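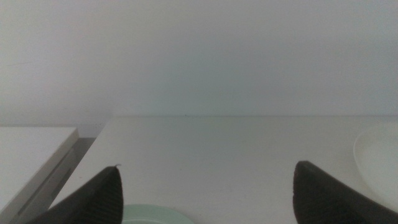 읽는 시간 4분

영화 후반 작업에서 색보정은 마지막 공정으로 분류된다. 컬러리스트 노르베르트 실라지(Norbert Szilágyi)는 이 분류에 동의하지 않는다. 장편 극영화 〈브론디스〉의 색보정을 맡은 그는 촬영 전인 5월에 이미 첫 룩업 테이블(LUT)을 촬영팀에 넘겼다. 인터뷰는 9월 24일, 그가 쓰는 오디코 그레이딩 룸에서 진행했다.

"현장 모니터에 표준 변환만 걸어 두면 감독은 몇 주 동안 그 그림에 익숙해집니다. 나중에 다른 룩을 제시하면 비교 기준이 이미 굳어 있어요. 그래서 쇼 LUT를 먼저 만들고, 조명 테스트도 그걸 걸고 봤습니다."

쇼 LUT는 한 종류만 썼다. 촬영감독 엔당 오에이(Endang Oei)가 요구한 조건이다. 낮과 밤, 실내와 실외에 같은 변환을 적용하고 차이는 조명과 노출로 만든다. 실라지에 따르면 최종본은 모두 627컷이며, 이 가운데 키를 따서 국부 보정한 것은 42컷이다.
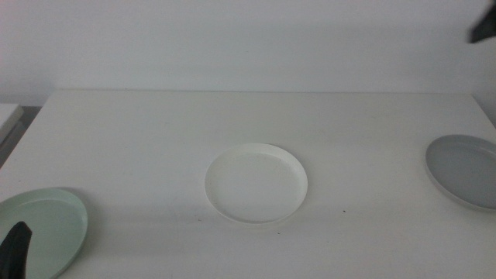 밝은 배경의 노출

〈브론디스〉의 실내 장면은 대부분 흰 벽 앞에서 벌어진다. 오에이는 벽을 중간 회색보다 두 스톱 정도 위에 두었고, 실라지는 그 값을 거의 건드리지 않았다.

"흰색은 클리핑보다 색 편차가 먼저 눈에 띕니다. 벽이 컷마다 조금씩 푸르거나 누르면 관객은 이유를 몰라도 편집이 튄다고 느낍니다. 배우 얼굴을 먼저 맞추는 사람이 많은데, 이번에는 벽을 먼저 맞추고 얼굴을 나중에 봤습니다."

파형 모니터에서 벽의 신호는 세 채널이 완전히 겹치지 않는다. 청색 채널을 조금 높게 남겼다. 완전한 중성으로 맞춘 시험본은 영사했을 때 따뜻하게 보였다고 한다.

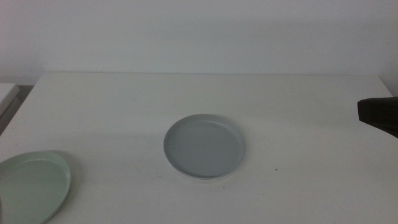

HDR 마스터는 극장용 DCP가 확정된 뒤 따로 작업했다. 최대 휘도는 1000니트 규격을 쓰지 않고, 확산 백색을 100니트에 고정한 다음 그 위의 하이라이트만 확장했다. 실라지는 밝은 물체의 가장자리에서 문제가 생긴다고 말한다. 흰 탁자에 놓인 연회색 접시라면 바닥면은 평탄한 회색으로 남고, 테두리 왼쪽에 걸린 가는 하이라이트가 확장의 영향을 가장 먼저 받는다. "그 선이 과하게 올라가면 물체가 배경에서 오려낸 것처럼 보입니다. 롤오프를 길게 잡아서 눌렀습니다."

그레인은 HDR본에서 다시 계산했다. DCP의 값을 그대로 옮기면 밝은 면에서 입자가 도드라졌기 때문이다. 암부는 원래 값의 절반 이하로 낮췄다. 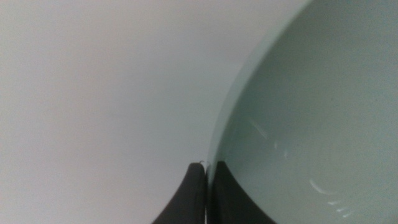
옅은 민트그린 그릇의 테두리. 안쪽 면보다 밝다.

상영 시간 114분짜리 영화의 색보정에 얼마가 걸렸느냐는 질문에 그는 기간보다 순서를 설명했다. 릴 단위로 진행하지 않고 장소 단위로 묶어 작업한 뒤, 편집 순서로 되돌려 연결부만 다시 보았다. 제작사 라츠(Rácz)는 릴별 납품을 원했으나 시각효과 컷의 도착이 늦어 이 방식을 받아들였다.

"플로키코 역 장면이 마지막까지 남았습니다. 합성 소스가 다른 색공간으로 들어왔는데 메타데이터에는 표기가 없었어요. 눈으로 봐서는 채도가 조금 낮은 정도라 처음엔 의도인 줄 알았습니다."

이후 그는 합성 컷을 받을 때마다 컬러 차트를 찍은 프레임을 함께 요청했다. 차기작에서는 이 절차를 납품 사양서에 넣을 예정이다. 차기작도 오에이가 촬영하며, 카메라 테스트는 아직 시작하지 않았다.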